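Sorting, slowly

Jan 19, 2026

In July I moved from the house in Gostolus to a flat in Flendville, and I am still not finished with it. I mean that I live here, I sleep here, I have a bus card and a doctor, but a part of my things lives in boxes in the small room, and I step around them every morning to reach the window.

I have written before about the house so I will not repeat all of it. It was large and damp and it had an attic. A person who has an attic does not need to decide anything. For years I carried up whatever I did not want to look at: the winter curtains, my father's letters, a fan heater that smelled of dust, jars. When the firm came to move me (Sastry, two very polite men and a van that was too small) they brought 24 boxes down from that attic, and one of them asked me if I was sure. I said yes. I was ashamed to open them in front of him.

My first plan was to do everything in one week. I took holiday from work, I bought rubbish sacks, I put on old trousers. By the evening of the first day I had opened two boxes and was sitting on the floor reading a school newspaper from my home town, and there was more on the floor than before. On the second day it was the same but with photographs. After that I closed the door of the small room and told everybody that I was waiting for shelves.

My neighbour downstairs, Harriet Brannigan, gave me the method I use now. She worked in the parcel office for a long time and she has strong opinions about surfaces. Her rule is that you never sort on the floor. You sort on a table, the table must be cleared first, and at the back of it you put your containers before you open anything. Then you take one thing in your hands and you do not put it down on the table again. It goes into a container or it stays in your hands until you know.
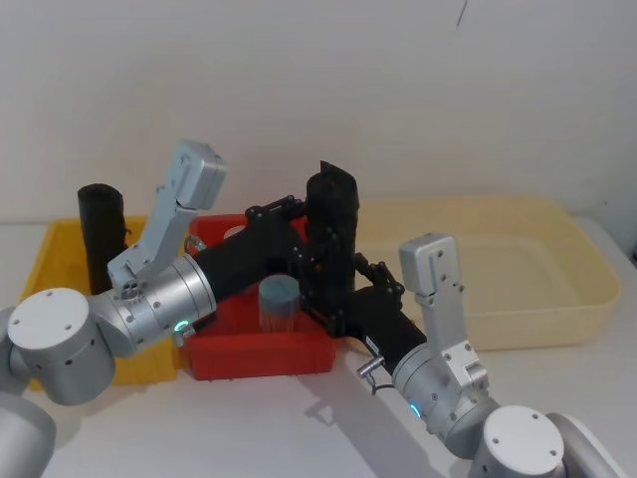
Trays in a row along the back, with the working space in front.

I thought the part about the hands was a joke but it is the most useful part. When I hold an old handbag for two minutes, I begin to feel foolish, and the decision comes. If I lay it down, it becomes part of the table, and after an hour the table is the attic again.

So I have my three containers. The first is for what stays, the second is for what leaves the flat, and the third is for what I do not know. Harriet does not approve of the third. She says that a person who has a container for not knowing will fill it, and she is right, I fill it. But I have found that I need it in order to be honest in the other two. Without it I put everything in the first.

The things which were easy surprised me. I expected to suffer over the kitchen, and I did not. I gave away the big pots without one sad thought. I live alone, I cook soup for two days, I do not need a pot in which one could bathe a child. My mother's tablecloths were easy as well: I kept the one with the blue border, and the others went to the charity shop, ironed. The woman there said that they sell ironed things faster, and I was proud as if I had passed an examination.

Cables were difficult. I do not know if this is only me. Every cable looks as if it belongs to something important that I will find next week. I had a biscuit tin full of them, and I kept the tin for three evenings in my hands, so to say. In the end I took it to the recycling yard and gave it to the man with closed eyes (mine, not his). I have not missed one of them. I have written this sentence down here so I can come back to it.

Paper was the worst. My father wrote to me every month when I first came to this country, and he wrote also when there was nothing to tell, so there are long pages about the weather and the price of coal. I had the idea to keep only the important letters. But when I read them, the important ones (the illness, the sale of the garden) are quite dry, and the ones about the weather have him in them. I kept all. They are in the first container, and the question is closed.

I must also write something about money, as two readers asked me how expensive it is to downsize, and everybody imagines that one becomes rich from selling the old furniture. I sold the oak wardrobe, the desk and both of the armchairs, and I received 200 pounds for everything together. The wardrobe alone cost my husband more than that, a long time ago. The buyer was friendly, he had a baby in a sling, and he told me that nobody wants brown furniture now. I was a little hurt for the wardrobe. It is now in a house with a baby, and perhaps that is better than standing in the hall with my coats.

From this money I bought a lamp and a set of shelves from Dorkumon, on the ring road. It is the kind of shop where you walk through all the rooms of people who do not exist. The shelves were easy to build, I must say. One of the boards had a scratch, and I put that one at the bottom, to the wall.

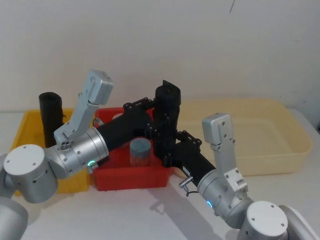 Soft things take more time than hard things, and I did not expect it. A cup has one shape, you look at it and you know what it is. A blanket, a coat, a piece of cloth that was perhaps going to be a skirt – these can be anything, and you must unroll them, hold them to the light, smell them, roll them again. I had a whole evening of that kind last week. My mistake was that all my boxes were the same brown cardboard, and when I was tired I dropped things into the wrong one. It is much better with colours, like the yellow bin, the red one and the wide pale yellow basin in the photo, where even a tired person can see which is which. Anyone holding a dark roll of something over the red bin knows at least that it is red. I have now put coloured tape on my boxes, and on the third, for not knowing, I put the tape twice around.

The same evening I found the grey coat. I was wearing it when I arrived here, at the coach station, with one suitcase and a dictionary. It does not fit me, and the lining is torn under both arms. I held it for a long time. Harriet would say that the coat is not the journey, and I told myself this in her voice, and then I hung it in the hall. There is one hook too many in the hall anyway.

I have made some small rules for myself and I will put them here, as I promised to Ilse that I would write them down properly. They are not scientific.

I do not sort after nine in the evening. Everything I decided after nine I had to decide again.

I do not open a new box before the old one is flat and beside the door.

I take the second container out of the flat on the next morning, also in rain. If it stays two nights, I begin to take things back out. Once it was a pair of candlesticks, and I do not even like candles.

I work with the radio but not with the telephone. My sister is against throwing away on principle and she can hear it in my voice when I am holding something.

And I stop after five things if the things are heavy ones. I do not mean heavy in kilos.

Five boxes are left now. I know more or less what is in two of them, since they are labelled in my husband's handwriting: "Radio parts" and "Various". I have been avoiding "Various" since autumn. He was a careful man and he labelled everything, the fuse box, the garden taps, the jars of screws, and I cannot imagine what it was that he looked at and could not name. Perhaps it is only more cables.

Harriet has offered to come up and sit with me when I open it. She will bring her own chair, she says mine are bad for the back. I told her after the cold weather, when we can have the window open, and she has written it in her calendar in pen.

If somebody in Flendville needs radio parts, please write to me. I can also offer jars.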